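Ticket: Monogram preview wrong on Stinora leather passport wallet, orders stuck
Status: Open, waiting on Platham
Priority: High
Opened: April 11, 2022

Problem as reported

Customer ordered the Stinora passport wallet in Tan, gold foil, three initials. Preview on the product page shows last initial large in the middle, which is right. Confirmation email has them in straight order, all the same size. Work sheet that prints for the bench also straight order. So the customer sees one thing and we stamp another.

2 wallets already stamped wrong before anyone caught it. Can't be undone, foil is pressed into the leather. Both being remade, free of charge, express post.

Affected: passport wallet, and by the look of it the card sleeve too. Not the key fob (fob only takes one initial so no order to get wrong).

What we tried

Cleared the store cache. No change.

Logged out, private window, fresh order. Same thing.

Different colour, Zadum instead of Tan. Preview was fine, work sheet wrong again. So not the colour.

Heat stamp instead of foil. Work sheet CORRECT. Tried it again to be sure, correct again. So it's only the foil option dropping the layout setting. Gold and silver both do it.

Checked the add-on settings. Layout field is there for foil, set to "traditional", looks identical to the heat stamp one. Saved it again anyway. No diffrence.

Turned the personalization add-on off and on. Lost the colour swatches on the listing for a bit, they came back after a refresh. Don't do this again during trading hours please.

Swapped the listing backdrop while I was in there, old one was too dark behind the Tan.
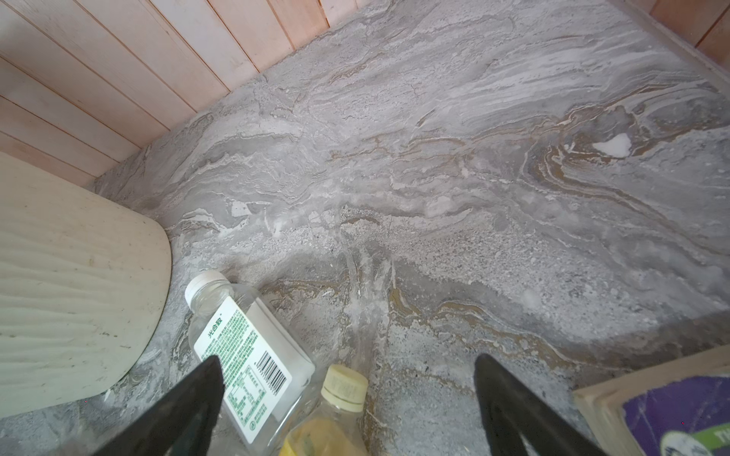
Grey marble pattern, brown veining

Back to the fault. Exported the order file to see what's being sent across. Heat stamp lines have a layout value at the end. Foil lines have the column but it's blank. That's the bug, or at least where it shows up. Preview must be reading from somewhere else, or it wouldn't look right on the page.

Also noticed the export cuts off at 4,000 rows, so anything older than last September isn't in it. Separate issue, will log it on its own. Mentioning it so no one goes looking for old orders in there and thinks they've been deleted.

Sent to Platham support with the export, screenshots of the preview and the work sheet side by side. Auto reply says 3 business days.

Went through all open foil orders by hand. 28 of them. Most are single initial or a full name, no problem there. The ones with three initials I've put on hold and flagged in the order notes. Please do not stamp anything with a hold flag even if the sheet looks ok.

Reply from Platham

They can see the blank field at their end. Their words: the foil option was "duplicated from an older template" and the layout isn't linked to it. Suggested deleting the foil option and building it again from the heat stamp one.

Asked if that would touch existing orders. They said it shouldn't. Not keen on "shouldn't" – asked them to confirm in writing before we delete anything.

Meanwhile tested their fix on a hidden copy of the card sleeve listing. Rebuilt the foil option, placed a test order, layout came through on the sheet. Good. Placed another with silver, also good. Copy is still hidden, leave it that way, it has a dummy price on it.

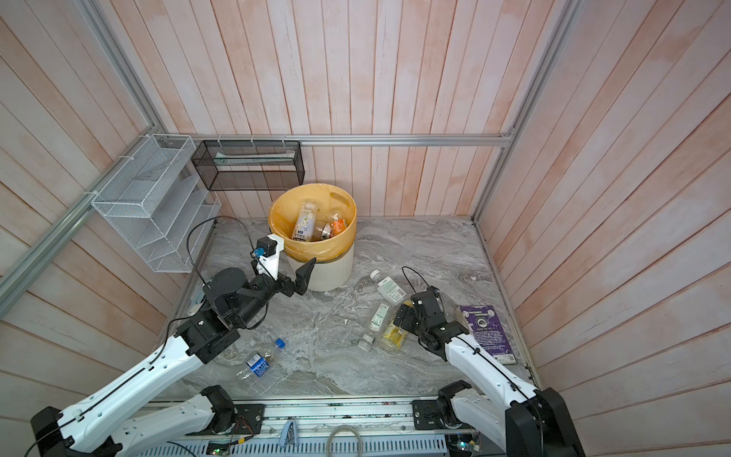 Workaround until fixed

1. Open the order in the store, not the work sheet.
2. Click through to the personalization preview and write the initials down in the order shown, big one in the middle.
3. Cross out the initials on the printed sheet and write the right ones above. Pen not pencil.
4. If there's no preview on the order, email the customer and wait. No guessing.
5. Heat stamp orders go through as normal.

Reply to customers who ask: "We're double checking the layout on foil monograms before we stamp them, your order will go out as soon as that's done." Don't give a date.

Still to do

Written confirmation from Platham re existing orders
Rebuild foil option on the wallet, then the card sleeve
Test order on each, gold and silver
Take the holds off and reprint those sheets
New ticket for the export row limit
Delete the hidden test listing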